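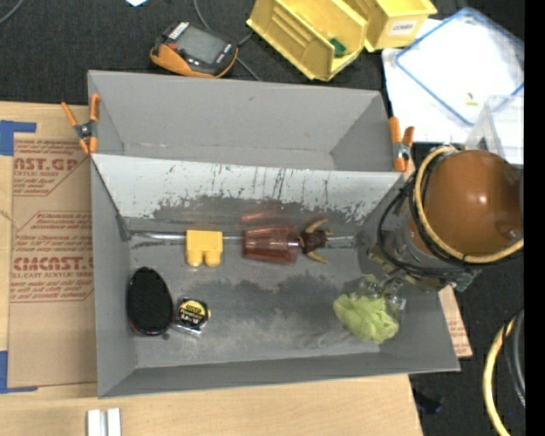
4.2 Cell Layout and Upkeep

The picking cell was kept in one physical configuration for the whole data collection period, and every part of it that could drift was given a fixed inspection interval. The arm reaches into a gray open-topped box from the side, and all objects are presented in the larger front compartment (Fig. 3). The rear compartment is left empty. A sloping panel separates the two and serves as a passive return surface: an object pushed against it tends to slide back toward the front floor, where the gripper can reach it again. Two spring clamps with orange handles hold the box assembly, one toward the upper left and one at the right end of the divider. We tried screws in the first weeks of the project and gave them up, as each change of panel then took the cell out of service for most of a morning.

Figure 3. The picking cell with a mixed object set in the front compartment. The gripper is over the light green mesh-like sponge.

The box rests on a light wooden tabletop. Sheets of acrylic, still in their printed brown paper, extend from beneath it, and blue tape marks the left edge of the sheet on that side. Box position is checked before each session by moving the empty gripper to four taught points along the inside walls and reading the contact force. If any of the four readings falls outside tolerance, the box is realigned and the camera-to-arm calibration is repeated. Over the collection period this happened nine times. In seven of those cases the shift followed a collision between the gripper and a wall; the other two had no recorded cause.

Wear of the box surfaces turned out to matter more than box position. The sloping panel is scratched and streaked, with peeled patches along its lower edge, and the floor of the front compartment carries an irregular dark gray stain across its middle. Both affect the depth estimate for thin or translucent objects, such as the reddish-pink cup in Fig. 3, whose ribbed wall lets the floor show through. Replacing the panel at every sign of wear would have introduced a step change in the background, so we adopted a fixed schedule instead. The panel is wiped down every 250 grasp attempts and is replaced only between object sets. The floor is wiped at the same interval but was never replaced.

The gripper fingers are treated as consumables. A clear finger is inspected under a hand lens every 600 attempts for cracks at the mounting end and for clouding of the contact face. Cracked fingers are discarded. Clouded fingers remain in use until the slip rate on the Wainwright reference block exceeds the threshold given in Section 4.4. Finger changes require removal of two fasteners and do not disturb the wrist, but the closing offset must be measured again afterward, and the first 64 attempts with a new finger are excluded from the results.

Cables and hose were the main source of unplanned downtime. The tan-yellow hose curves around the domed housing on the arm, with black cables looped outside it. In the original routing, the cables ran inside the curve of the hose and were pinched when the wrist turned toward the rear compartment. An intermittent encoder fault that was first blamed on the Akov controller was traced to this point in July. The cables were moved outward, the loop was lengthened, and a software limit was placed on wrist rotation. No encoder fault was logged in the 2702 attempts that followed.

All service actions were entered in the cell log together with the attempt counter, so that any grasp can be matched to the state of the panel, fingers and routing at that time. The log was kept by Fares Tannous and is released with the data. Entries made before the Joner counter was installed carry a session number only, and attempts from those sessions are omitted from the wear analysis in Section 5.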